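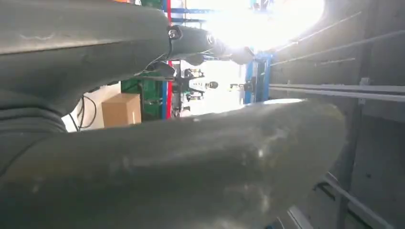

Who can join the Skavden evening language school?
Anyone over 16 who wants to learn Turkish, German or Norwegian, beginners included.

About us

Small school, second floor, above the Vostum shoe shop. Started by Nazmiye Karaca and Liesl Eder, who were teaching out of Liesl's kitchen and ran out of chairs. Now 161 students a term. Still short on chairs some evenings, sorry.

What we teach: Turkish (all levels), German (all levels), Norwegian (beginner and lower intermediate, more if Clifford gets his way). Speaking first, grammar when you need it. Homework yes, but short.

Who teaches

Nazmiye Karaca - Turkish, upper levels. Also runs the reading group.
Muammer Kozan - Turkish for beginners. Loud, patient.
Liesl Eder - German. Exam prep in the spring.
Clifford Chan - Norwegian.
Melahat Sönmez - front desk, enrollment, refunds, lost umbrellas. Email her first, not the teachers pls.

Classes start 6:15 pm, doors at 6. Ring twice, the buzzer is slow. Parking behind the building after 5.

Library: 700 books, mostly donated, mostly Turkish novels and German crime. Borrow two at a time. Write it in the notebook. We are missing the second Kılıçarslan grammar workbook, if its at your house bring it back.

Fees: $279 a term, book not included. Pay in two parts if you want, ask Melahat. Couples and siblings get a discount, amount on the enrolment form.

New term in May. Placement chat is free, takes ten minutes, no test paper. Spots in beginner Turkish go fastest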